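Road surfacing

Road surfacing is the top layer of a road, the bit your tyres touch, and I have been reading about it far longer than I meant to (I only wanted to know why our street hums). Most entries on the subject start with the Romans, so I'll skip them and go straight to the black stuff.

Asphalt, in the British sense, is a mix of crushed stone, sand and a sticky binder called bitumen. The stone does the carrying and the bitumen holds it together. People mix up bitumen and tar all the time, me included until last winter. Tar is made from coal, bitumen mostly comes from crude oil, and the old tarred roads have largely gone.

My own town, Grodley, got its first proper hard road in 1852, a layer of broken stone rolled flat between the market and the canal. It was dusty in June and a bog by November! The council records grumble about it for pages. Blacktop only arrived much later, when a local firm called Bitex set up a mixing yard by the river and began laying it street by street.

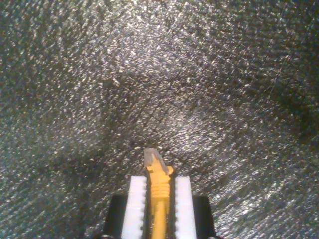
The size of the stone matters more than you'd think. Big chippings give a rough surface with good grip in the rain, but they're noisy. Small ones are quieter and nicer to cycle on, though they can wear smooth under heavy lorries. There's also a kind called porous asphalt, full of little gaps that let rainwater drain away sideways, and I'm very fond of it (less spray on the windscreen, for one thing).

Surface dressing is the cheap repair. A lorry sprays hot binder over the old road, another drops chippings on top, a roller goes over it and the traffic does the rest. Grodley has 193 streets on its list for this, and over 3000 tonnes of chippings were used in the last round. Hoekstra Lane was done twice, which still annoys people.

Concrete roads are the other main sort. They last well, but the joints between the slabs make that steady thud-thud under the car. The old Varberg bypass is one, and I can't drive it without counting along.

See also: kerbs, potholes, cobbles, road markings.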